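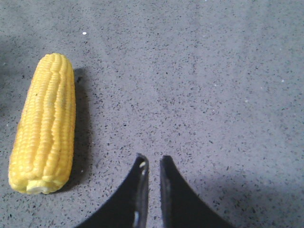

Divya says we are comparing the wrong thing. In her opinion the finger pads are almost the same from one maker to the other, and what we really measure when we change the gripper is the change in wrist camera position, plus whatever the controller does in the last part of the closing. She would like us to fix the camera first and only after that talk about fingers. I wrote it down before my own notes so that I cannot pretend later that I did not hear it.

1/4/26
Bench: kitchen counter setup
Present: me, Divya, Nithin in the morning

Purpose for this week is still the same: decide between the Plalmont gripper and the Bradberg gripper for the food objects, on the same arm, with the Usomcombe controller. Side question, which became the main question by noon, is the Salian wrist camera against the fixed one.

State of hardware when I started. Plalmont mounted, black curved fingers. Zero position checked after power on. Wrist camera bracket tightened again, it had a small play when I pushed it with one finger. I did not find who loosened it and it does not matter, but please write it in the book if you touch this bracket, the calibration is not valid afterward. I repeated the hand-eye calibration two times. The first result was bad and I think I moved the board during the capture. The second I kept.

Corn as object. We selected corn as the long object with bumps, next to the smooth objects we had in May. Difficulty is that it is thick at one end and narrow at the other, so the same closing command gives a different contact depending on where along the ear the fingers arrive. With the Plalmont fingers the inner edges are straight and parallel, and on a tapered body this means that contact starts on one spot and then spreads. With the Bradberg pads, which are soft and a little tilted by themselves, I expected better behavior near the narrow end. Expected is the correct word, see below.

Total attempts until we stopped: 159, both grippers together. Nithin has the split per gripper in his sheet and I do not want to copy it here and make a mistake in copying.

What I noticed with Plalmont:
The closing is fast and the stop is clean. When the ear is across the closing direction by the planned angle, the lift is good. When the angle is wrong by a little, the ear turns in the fingers before the lift, and the controller reports success anyway, as it only checks the width. This is a weakness of our check, I would not blame the gripper for it.
The finger tips are narrow. Good for going between objects. On the kernels the tip can sit in a groove between two rows, and then the grasp is more stable than it should be, so some successes are luck.
Noise of the drive is lower than I remembered.

What I noticed with Bradberg:
Pads hold well in the thick part. Near the narrow end the ear was pushed forward out of the pads more often than with the other gripper, so my expectation was wrong. Divya thinks the pads are too new and still have the powder from the factory. I cleaned them with alcohol and repeated a small set. I could not see a clear difference, but the set was too small to say anything.
The gripper body is longer, so the wrist camera sees less of the object in the final approach. Here Divya has her point.
Cable exits on the wrong side for our arm. We need a longer loop or a different clamp. Pavithra asked for the clamp to be drawn before anybody prints something.

Controller notes (Usomcombe). Force limit parameter is in the menu under Motion and not under Tool, I lost time with this again. After changing the tool definition it keeps the old payload until the program is loaded again. Muthu told me this before and I had forgotten, so now it is written. The closing ramp I left at the default for both grippers. Rajeshwari would like a slower ramp for food objects, and I agree in principle, but if we change it now the attempts of this week cannot be compared with the earlier ones. Proposal: finish with the default, then do one block with the slow ramp at the end.

Wrist camera (Salian). Exposure was on automatic in the first block, my mistake. With automatic exposure the black fingers make the counter look brighter when they fill more of the view, and the segmentation changes during the approach. I fixed the exposure by hand before the second block. With fixed exposure the yellow is separated from the gray counter without any trouble, also when the gripper makes its own shadow over the surface. The speckles of the stone gave false edges only in the feature tracking, the color method ignores them. I would keep color for corn and not spend time on making the feature tracking nicer. For gray or black objects it will be another story and we will need the tracking again.

A remark for myself: in the wrist view, the distance between finger tips and object is easy to judge sideways and very hard to judge in depth. Everybody who drives the arm by hand makes the same error, they stop too high. A second view helps a lot for this, even a bad one.

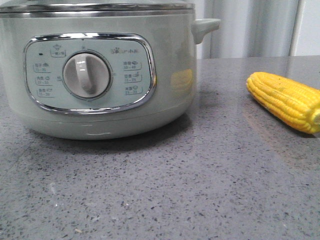 The fixed camera has been treated as the backup in all our planning, and I think we should change this. From its position it gives me the height of the tool over the counter, and the ear direction can be estimated before the arm comes near. The price is the reflections. Our color detector takes any yellow region above the size threshold, and the green cooker is glossy enough that the corn shows up again on its side, just right of the control panel, as a soft yellow patch with a little of the kernel texture. I let the detector run over 466 frames from this camera and in 19 of them it returned a second box on the cooker body. The planner then takes the box with the higher score, normally the true one, but I do not want to depend on "normally." There is also a faint warm reflection on the stone in front of the ear, and this one does not produce its own box. It could make the true box a little too tall, and this I did not measure.

Also note for the angle estimate: a part of the ear goes out of the view on the right side in this camera position. The fit of the long axis works anyway with the visible part, but the center point is wrong, it moves to the narrow end. If we take the grasp point from the center of the box we will grasp too near to the tip of the cob, and this is exactly the region where the Bradberg pads are weak. So it is possible that part of the bad result for Bradberg comes from the camera and from nothing else. I must check in the log which attempts used the fixed camera for the grasp point. If it is many, then Divya was right in a way that she did not mean.

Ideas for the reflection, without order:
Mask the cooker region by hand in the configuration. Simple, but it has to be done again each time the cooker is moved.
Polarizing filter. Nithin has one which may fit, he will look for it. I am not sure it helps for this angle.
Reject boxes that do not touch the counter plane. Needs the fixed camera calibrated to the arm base, which we should do anyway.
Turn the lamp. I tried, the reflection of the object stays and only the highlights on the chrome ring move.

I prefer the plane test. Muthu prefers the mask, for the reason that it can be ready before lunch. We can do his first.

Timing. Change from one gripper to the other with all cables and the calibration is slow, and for this reason we did all attempts with one gripper and then all with the other. This is not a good design, the person who places the object learns during the day and places it nicer and nicer. I could see it in my own placing. For the next block I would like that the placement comes from a printed list of positions and angles, and the person only follows the list. Rajeshwari has such a list from the bottle tests, she will send it.

Small problems, for completeness:
The emergency stop was pressed once by elbow. No damage, restart normal.
One log file has the wrong gripper name in the header. I corrected the name in the index and not in the file.
The screw of the left Plalmont finger was not tight at the end of the block. I do not know when it became loose. Attempts from the last part should be marked as uncertain, I put a question mark in the sheet.
Torque driver is not in its drawer. If you have it, please bring it back.

Opinion so far, only opinion. If I had to choose tonight I would choose Plalmont, mainly for the shorter body and the better wrist view – the grip itself is not so different. Pavithra asked by phone if this is the recommendation for the report, and I said no. With the object placement problem, the loose screw and the wrong center point, I cannot write a recommendation that I would defend.

To do:
Check log for source of grasp point, both grippers (me)
Calibrate fixed camera to arm base, then move it so that the full ear is inside the view (me and Divya)
Mask for the cooker region (Muthu)
Cable clamp drawing for Bradberg (Nithin)
Angle error against slip, as plot, with the failed lifts separated from the rotated ones (Divya)
Slow ramp block, after everything above

Added later: Divya looked at the first half of the log. The wrist camera was the source for the early Bradberg attempts and the fixed one after the restart. So the restart changed the setting without telling us. Have to look in the startup file of the controller, I suspect the default source is written there and our change was never saved.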